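Dultent adds folded textiles to its gripper training set
September 30, 2026

Dultent has extended its Wuisan collection program to folded textiles, bringing the set to 2049 recorded examples. The new material covers grasping and folding of soft blue cloth with a two-finger gripper, and it will be used to train the next version of the company's Urura control model.

Work is carried out at the Curncombe site. An operator guides the arm through each attempt, and joint positions, finger opening and video are logged together. Attempts that fail are kept and labeled – the model is trained to recognize a poor grasp as well as a good one.

Cloth remains difficult for learned controllers. Its shape changes with every contact, edges hide under other layers, and a textured weave can look much the same on both faces. Operators are asked to approach at a hem or corner where one can be found, and to vary the starting fold between attempts. A green surface and backdrop simplify separation of the cloth from its surroundings in software.

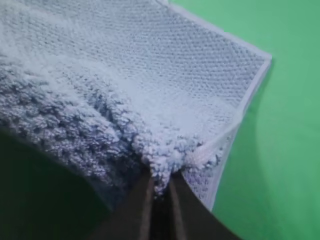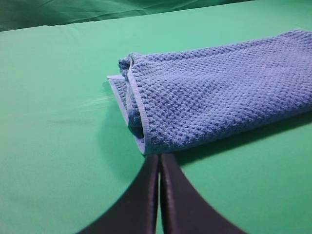
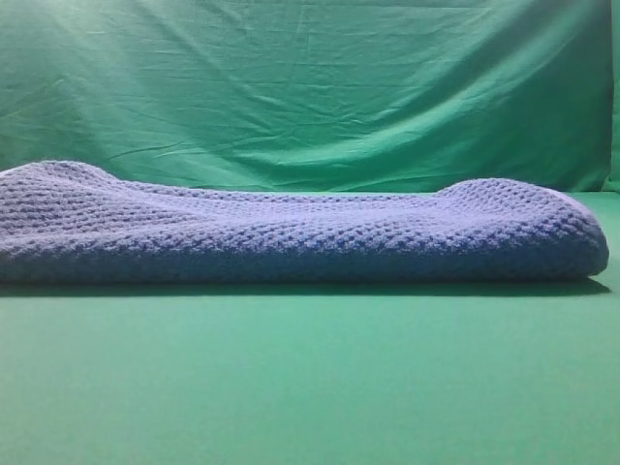 Textile work on the green surface: a pinch grasp, the fingers at a hem, and the folded bundle from the side.

Next steps

Collection continues with 6 operators until March. Dultent plans to hold back 2 fabric types from training and use them only for testing. File formats and labeling rules are unchanged from the earlier rigid-object set.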